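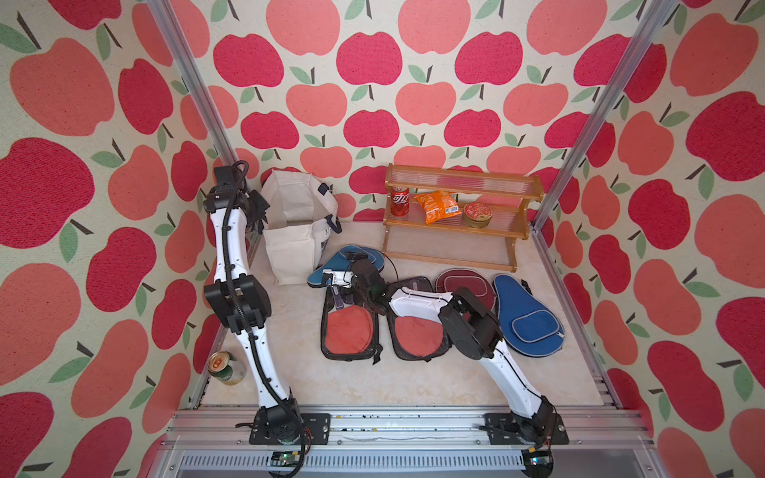

Figure 1. Our two-arm booth with the apple wallpaper, during the paddle case task.

Consuelo and I spent most of April gathering demos for this thing, and wow, it eats time! We drove both arms by hand and saved every run for the policy to learn from. We ended up with 73 keepers out of almost 900 tries (I was picky, Wilson was pickier).

The cases gave us the most grief. The mesh ones sag when you grab them – and the straps snag on everything. We also left a snack bag, a couple of drink cans and a tote bag in there so the model wouldn't get too used to a tidy floor. Dilek wants new wallpaper for the next batch, and I'm still relabeling 53 runs where I mixed up the left and right arms.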